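Landeg loaf

Print this article | E-mail this article

The Landeg loaf is a dense, lightly sweetened tea bread made with dried fruit, cold tea, and buttermilk. It takes its name from the town of Landeg, where it was first sold by the slice at the Sunday market. The loaf contains no butter or oil and keeps well for several days when wrapped. It belongs to the family of quick breads, which are raised with baking soda or baking powder instead of yeast.

Origin and name

The earliest written recipe known to local historians appears in a household notebook kept at Tudby, a farm on the north side of the town. The entry is headed "fruit bread for the men" and lists flour, raisins, brown sugar, soda, and "the tea left from breakfast." No egg is mentioned. The word Landeg does not appear in the notebook, and the name seems to have been given later by buyers from outside the town. Older residents still call it Tudby bread or simply wet loaf, a reference to the soaked fruit.

A competing account places the origin in the bakery of the Purkari family, which operated on the market square until the building was sold. The bakery's printed price list includes a "tea cake, long," but the list gives no ingredients, and the connection remains unproven.

Ingredients and method

The fruit is soaked overnight in strong black tea. Raisins are standard, and chopped dried apricots or prunes are common additions. On the following day the fruit and any remaining liquid are combined with brown sugar, one beaten egg, and buttermilk. Flour, baking soda, salt, and a small amount of ground allspice are sifted together and folded in by hand.

The acid in the buttermilk reacts with the soda as soon as the two meet. Most published recipes therefore direct that the batter go into the pan without delay and that the oven be fully heated beforehand. The usual baking time is 54 minutes at a moderate temperature, followed by a rest of 10 minutes in the pan. The standard pan is 9 inches long. In a shorter pan the center rises higher and may remain gummy after the crust has browned.

Overmixing is the most frequent fault. It develops the gluten in the flour and produces long tunnels through the crumb. A batter with a few dry streaks is considered ready. 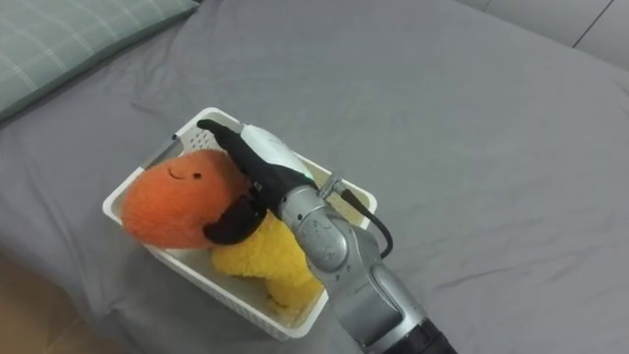

Cadi Meredith has objected to the usual instruction to soak the fruit overnight, arguing that 2 hours in hot tea gives the same result and leaves the raisins with more of their own flavor. The Tudby notebook offers no guidance on the point. Bakers who follow the shorter method generally reduce the buttermilk slightly, as the fruit takes up less liquid and more of it reaches the batter.

Variations

The plain loaf is made without spice and with white sugar. It has a paler crumb and is often toasted. The harvest loaf, prepared in August, replaces part of the dried fruit with grated apple. Because fresh apple releases water during baking, the amount of tea is reduced and the loaf is baked slightly longer.

A version made with whole wheat flour is also known. It requires additional buttermilk and does not rise as high. Versions leavened with yeast are sold under the same name in some places, although their open texture and milder flavor place them closer to a raisin bread.

Serving and storage

The loaf is cut into thick slices and served at room temperature, usually with salted butter. A mild, crumbly cheese is a common accompaniment. The flavor is generally held to improve on the second day, when moisture from the fruit has spread through the crumb. Wrapped loaves may be frozen whole or in slices. Refrigeration is not advised, as it hastens staling.

See also: Quick bread; Soda bread; Tea bread

Print this article | E-mail this article

Reader comments

Iestyn Gethin
The article should mention treacle. My grandmother put a spoonful in with the sugar and would not have called it a Landeg loaf otherwise. It gives a darker crust, so cover the top with foil for the last part of the baking.

wetloaf
Is the 54 minutes for a metal pan or a glass one? Mine was done well before that in glass and the edges were hard.

Cadi Meredith
Metal, I should think. I lower the oven a little for glass and start testing early. I would also add that the tea for the short soak has to be properly hot when it goes over the fruit. Lukewarm tea will not do it in that time.

M.
Made the apple version with pears. Very good, but sticky to slice.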